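# Bandley Bench Kit – table-top cell for school robot clubs

Back in stock. Ships flat, builds on any table you don't mind clipping things to. Made for after-school clubs, sixth form projects and the Noltier Cup breakfast task.

Page updated 18 September 2022. Prices on the order form, not here, they change.

## What you get

- Skelero arm, yellow, printed parts and servos, already wired
- gripper, two fingers, pads fitted
- wall panels and white clips to hold them
- cutting mat, green, printed grid
- bread rest (white)
- power supply and one spare servo
- task sheets on paper. PDF on request

Not included: toaster, plate, bread. Most clubs have a toaster knocking about. Two-slot is what the task sheets are written for. A four-slot will fit but you lose the room for the mat.

## Before you order

Measure your table. The walls want a flat edge both sides and the toaster needs to be near a socket – extension leads across a classroom floor will get you told off.

Laptop is yours to supply. Anything that runs the Skelero software is fine, old ones included. Tablets no.

If your school orders through Pilkington use part number 3324. Same kit, same box, they just invoice differntly.

## The bread task

Pick the slice off the rest, get it to the toaster, toast it, get it out, plate it. Sounds easy. Teams of two or three, one driving and one watching the slots. Swap every few goes or somebody gets bored and starts eating the bread. 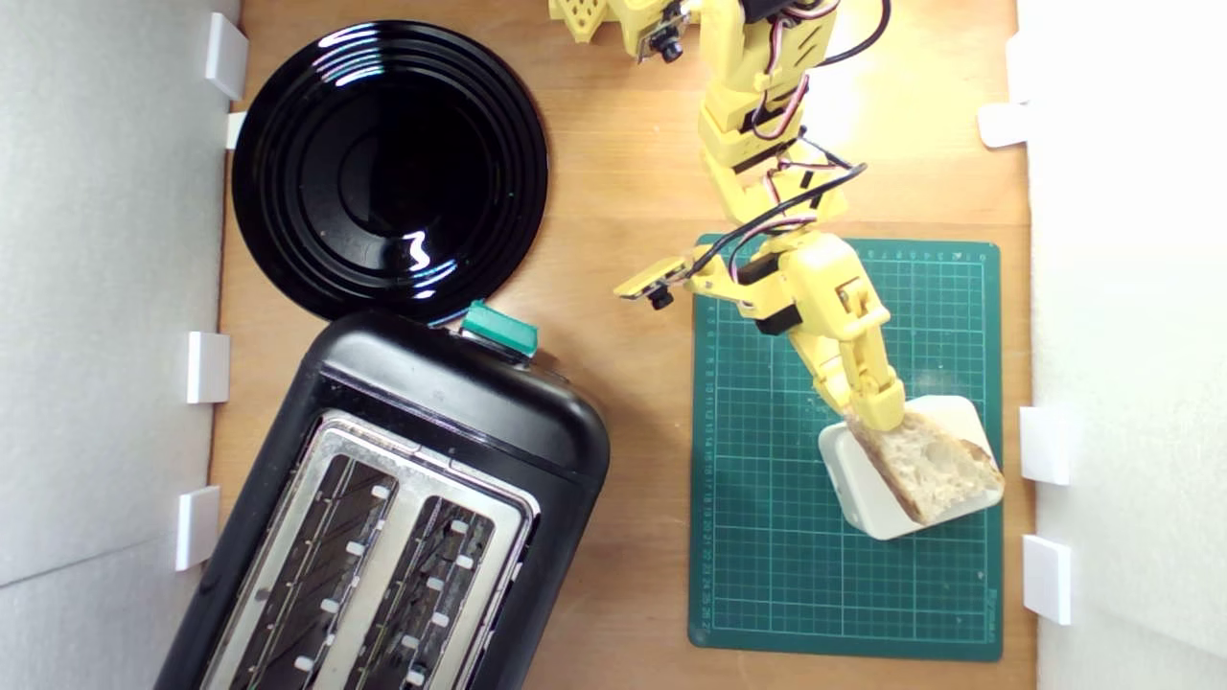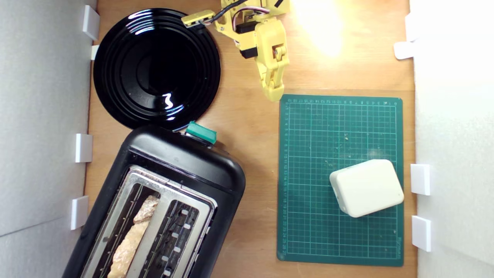 Arm just short of the mat, toaster and plate down the left.

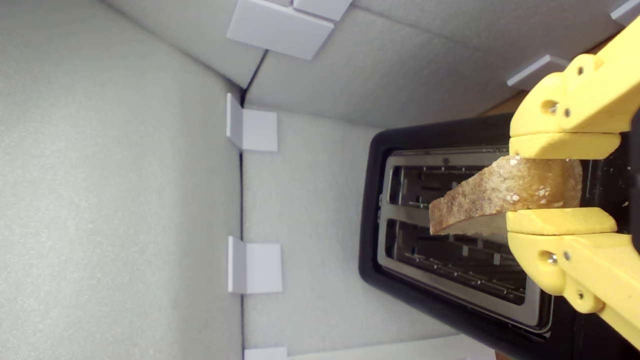
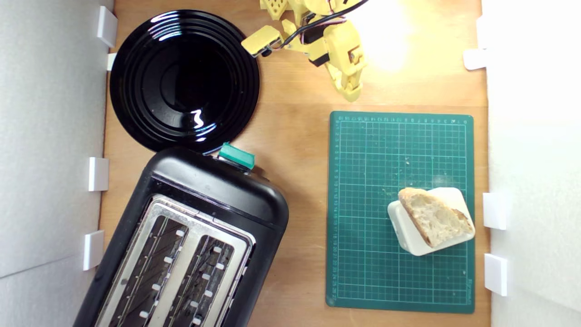 Start with the pick and nothing else. Whole first session if need be. Students want to go straight for the toaster and then wonder why the slice goes in crooked. If the grip is off at the rest it's off everywhere after.

Second session, slot practice with the toaster unplugged. Cold bread, cold toaster. Unplugged means plug out of the wall, not just lever up. Task sheet 4000 covers this, read it out loud please.

Third session onwards, heat on. Adult at the table the whole time. The arm goes home before the lever goes down, no exceptions, and hands stay outside the walls till it's parked.

## Bits we get asked about

**Which bread?** Sliced, medium, a day old. Fresh squashes. Anything seeded drops bits down the slots and you'll be emptying the crumb tray all term.

**Can the pads take the heat?** For lifting toast out, yes. For resting on the toaster while it's on, no. Don't park it there.

**How many students per kit?** We say 8 at the very most, and that's with two teams taking turns. Fewer is better.

**Do we have to use the mat?** No but the grid is handy. Students write the square down for where the rest goes and next week's group can set up the same. Helps a lot if the kit gets packed away between sessions.

**Something's come loose.** Usually a finger screw. Check them before each session, small cross-head driver, snug and stop. Overtighten and the printed part splits and then it's a new finger.

**Is it noisy?** A bit whiny. Fine next to a library, not in one.

## Spares

- finger, left or right – say which
- finger pads, pack of two
- wall clips, bag
- servo
- cable set
- bread rest

Clips go missing more than anything. Order an extra bag with the kit and save the postage.

## Noltier Cup

Regional heats in February. Kit is allowed as supplied. You can reprint the fingers in your own shape, you can't change the servos. Scoring is out of 1000, most of it for the pick and the plating, a small bit for time. Droped slices lose points but don't end the run, so keep going.

Entry forms come from the Cup, not from us. Lead time on kits gets long once the forms go out, order early.

## Returns

Unused, in the box, all clips counted back in. If it's had toast near it we can't take it back, sorry. Faulty parts swapped, just send the old one.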